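Giving Up the Big Weekly Shop

For as long as I've had my own kitchen I did one giant grocery run a week. Big cart, long list, a trunk full of bags, and then forty minutes of trying to make it all fit in the fridge. I thought that was just how grown-ups bought food. Then in December my car was in the shop for what was supposed to be a couple of days and ended up being most of the month, and I had to figure out how to feed myself on foot.

We live in Brurgate, up the hill part, and the nearest place to buy anything is Kirnell, the little grocery at the bottom. I had been in there maybe three times in my life, always for milk. It's small and kind of dark and the carts squeak, and I had decided long ago it was too expensive. So the first week I walked down there grumbling, with a backpack, and bought only what I could carry back up.

And I liked it! I really did not expect to. You can't impulse buy a family pack of anything when you know it has to go up that hill on your shoulders. I got bread, eggs, a bag of carrots, some cheese and a few apples, and that was dinner and lunch sorted for two days. Then I went again. By the third week I was going down nearly every afternoon, and I kept going after I got the car back.

What changed first

The fridge. Oh my goodness, the fridge. I could see the back wall of it for the first time in years. I used to find things in there that had turned to soup (cucumbers mostly, I have a real problem with cucumbers) and now if there's a cucumber it's because I'm eating it tonight.

The money part surprised me too. I used to spend 235 dollars on the big shop without blinking, and then still pop out midweek because we had nine kinds of pasta sauce and no pasta. I added up my receipts for the first full month of small trips and I was 200 dollars under what I spent the month before. Some of that was not buying snacks I'd forgotten we had. A lot of it was the stuff I used to throw out. Kirnell does charge more for some things, coffee especially, so I still drive out to Marchal for coffee and laundry soap and the big bag of rice.

What got harder

Rain. Also I'm forgetful, and when you shop small there is no backup. I ran out of onions in the middle of making soup and had to stand there and think about whether soup really needs onions. (It does. I went back down the hill in my slippers.)

And if you have a house full of teenagers I don't think this would work at all. There are two of us and we don't eat that much. My sister-in-law tried it for a week and said it was like having a second job.

Fruit is its own thing

I have to talk about fruit for a second, because fruit is where I went wrong the most under the old system. I'd buy a huge bag of apples since the bag was cheaper per pound, and we'd eat the first few happily and then the rest would sit in the bottom drawer getting soft and sad. Now I buy them loose, and I pick each one up and look at it first like somebody's grandmother. I keep everything out on the table too, and we eat twice as much of it when it's right there in front of us. Lemons go in with the rest. I know some people say to keep lemons in the fridge, and they do last longer that way, but I forget I own them. 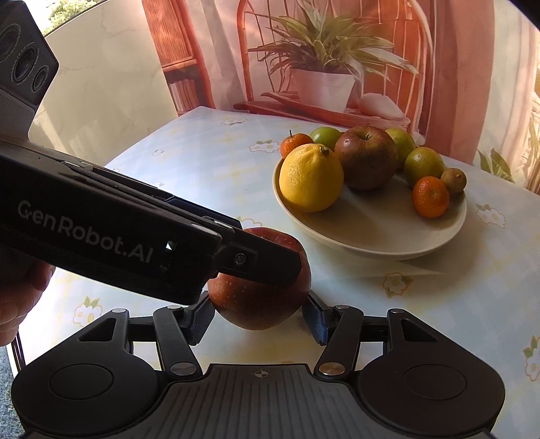
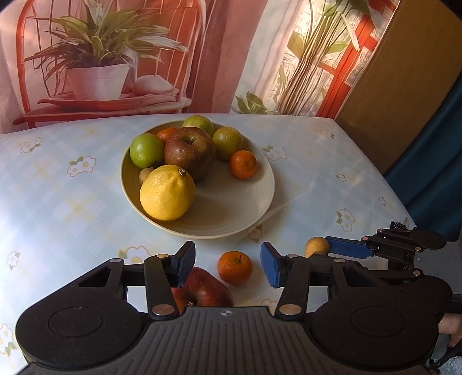
My loose little rules

I don't like rules much, but these have stuck.

I take one bag, and if it won't fit then I don't need it today.

I decide on dinner while I'm walking down. It's a 10 minute walk and that's plenty of time to think of something to do with an egg.

I keep a short list of things that must never run out: onions (see above), rice, butter, tea. It's on my phone in Trinix, the notes app I use for everything, but the back of an envelope would be fine.

I let myself buy one thing I didn't plan. Last time it was a jar of pickled beets, and they were great on toast with the cheese.

I still do a bigger trip every so often when the paper towels get low, and it feels very strange now, pushing that enormous cart around. Next I want to try baking our own bread so I can leave that out of the backpack too. If you have an easy loaf recipe that doesn't need a mixer, please leave it in the comments!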